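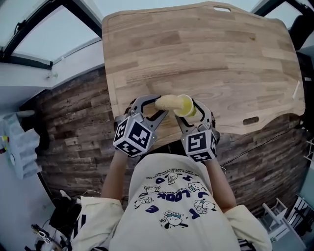 Keeping a Game Console and Controllers Clean at Home

Most consoles that come across my repair bench have nothing wrong with them except dust. The fan has been pulling lint off a carpet for two years, the vents are furry, and the owner says the game slows down or the box sounds like a hair dryer. These are the tips I hand out most often. You need a soft paintbrush, cotton swabs, a microfiber cloth, 90 percent rubbing alcohol and a wooden toothpick.

Vents and fan

Shut the console down completely and unplug it. Rest mode is not off. Brush the vents from the outside first, always away from the opening, and then go over them with a vacuum on its lowest setting, holding the nozzle an inch or so back. If you use canned air, keep the can upright and use short bursts. Don't let the fan spin freely while you blow on it. On models where the side panel slides off without tools, take it off and brush the fan blades while holding the hub still with a fingertip.

Once every three months is enough in most rooms. With a cat or a dog, do it monthly.

Sticky buttons

Dampen a swab with alcohol, squeeze it out, and run it around the edge of the button while pressing the button up and down. Change the swab when it turns gray. For soda you may need three or four passes. Let the controller sit for 10 minutes before you switch it on.

The seam where the two halves of the shell meet collects a brown line of skin and hand cream. Run the toothpick along it, then wipe. Metal picks scratch the plastic and the marks don't come out.

Stick drift

Try cleaning before you buy anything. Push the stick to one side, brush under the skirt, and work around the full circle. Then rotate the stick 16 times each way and recalibrate in the settings menu. This clears up mild drift in a lot of pads, but a worn sensor will go back to drifting within a week or two. Orest Nazarenko wrote in to say he gets longer out of his by storing them stick side up in a drawer with a cloth over them. I have done the same since February and have no complaints.

Cartridges and discs

Wipe cartridge contacts with a barely damp swab, in one direction, and let them dry before they go back in the slot. Blowing on them puts moisture on the metal. Discs get wiped from the center straight out to the rim with a dry microfiber cloth – never around in a circle. Toothpaste is an old trick for scratches and I don't recommend it on anything newer than a music CD.

Headset pads

Pull the pads off if they unclip. Fake leather gets a cloth with a drop of dish soap, then a second cloth with plain water. Fabric pads can be hand washed in cool water and dried flat overnight. Keep alcohol away from fake leather, which cracks.

Where the console sits

Leave four inches clear at the back and sides. A closed TV cabinet is the worst place for it, and a shelf with an open back is fine. Keep it off carpet. Cable ties on the power lead should be loose enough to slide – a tight bend at the plug is where leads fail.

Updated 12th December with the note on storing controllers. Thanks to Stefaniia Symonenko for pointing out that I had left out headsets.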